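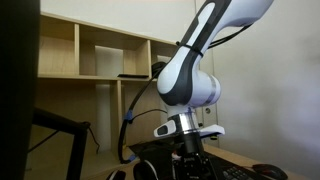
White and gray, over the light wooden desk.

I started to learn English seriously in 2011, and I still keep my vocabulary in paper notebooks. There are nine of them now. My friend Marianna Sikora uses an application for this and says I waste my time, but I remember a word better when my hand has written it.

My rule is simple. I write the word, one sentence where I met it, and one sentence of my own. I do not write the translation. If I forget the meaning, I must read the sentences again and guess.

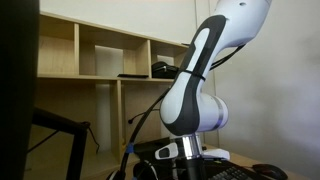 The blue tag on the cable.

The last notebook has 223 words, and many of them I will never say aloud. "Thaw" is one. I like how it looks, but my mouth does not agree with it. Yung-ching Kwok, who sat beside me in the evening course in August, told me to put such words in a song. I tried it in the kitchen and my neighbor knocked on the wall.

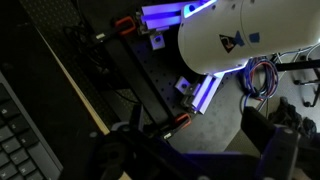

What I do with old notebooks

Once a month I open an old one on any page and cover the sentences with a card. Words I know get a small dot. Words I have lost go to the new notebook, with new sentences. "Reluctant" has moved three times already. I also found "cupboard" with the wrong spelling, written very neatly, on two pages.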